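Drying and storing straight sticks for garden stakes and craft work

Prunings from hazel, willow, dogwood and most fruit trees can be dried and kept for staking seedlings, weaving frames or small carving jobs. Cut green and left in a heap, they warp and go mouldy at the core. The method below gives usable sticks in one season in a temperate climate. Adjust the drying time if you live on the coast.

Cutting

Cut while the plant is dormant. In southern Australia that means July, before the buds swell. Sap content is at its lowest and the bark stays tight as the wood shrinks. Use bypass secateurs for anything up to finger thickness and a pruning saw above that. Anvil secateurs crush the fibres and the crushed end splits later.

Leave each stick 2 cm longer at both ends than the finished length. End checks are normal and you will trim them off.

Sorting

Sort on the day you cut, by diameter first and length second. Mixed bundles dry unevenly: the thin pieces are ready weeks before the thick ones and start to go brittle. Put bent pieces in a separate pile. A gentle bow can be corrected while the wood is green, a kink at a node generally can't.

Strip the side shoots flush with the shaft. Leave the bark on unless you want pale wood, in which case peel within a day or two. Once the bark has set you will need a knife, and it marks the surface.

Bundling

Tie each bundle at both ends and in the middle. Cotton tape is better than wire, which bites in and stains. Retie after the first fortnight, as the bundle shrinks and the ties go slack — this is when most of the warping happens. A bundle you can get one hand around is large enough.

Seal the cut ends of thicker pieces with wax or old acrylic paint. Thin pieces don't need it.

Drying

Stack bundles flat on battens in a shed with moving air, out of direct sun. Do not stand them against a wall. They take on a curve within days and keep it.

To check progress, weigh one sample bundle on a kitchen scale and write the figure on a tag. Mine was 500 g when it went on the rack. Weigh it weekly. When two readings in a row match, the bundle has reached balance with the air in the shed. In the Durside shed my hazel stopped losing weight at day 111 and the plum at day 135. Ekrem Sezer, who dries willow further inland at Brarmont, finishes earlier than I do with the same layout.

Straightening

A dry stick with a slight bend can be improved with steam. Hold the bend over a kettle spout with tongs or a heatproof glove until the wood gives, flex it a little past straight, and hold until cool. Repeat if required. Old bends near the tip tend to return and are better trimmed off.

Storage

Keep finished sticks flat, off concrete, with the tag attached. Check for borer dust every few months. Fine powder under a bundle means it should be taken outside and burnt or binned, along with its ties. 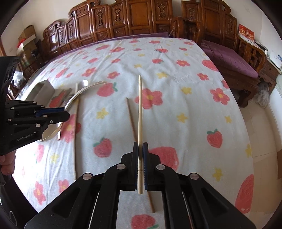

Before use, trim both ends back past any checks and point the lower end with three or four long knife strokes, working away from the body. For garden stakes, soak the bottom section in linseed oil overnight and let it cure fully before it goes in the ground. Oily rags should be laid out flat outdoors to dry, never left bunched up in the shed.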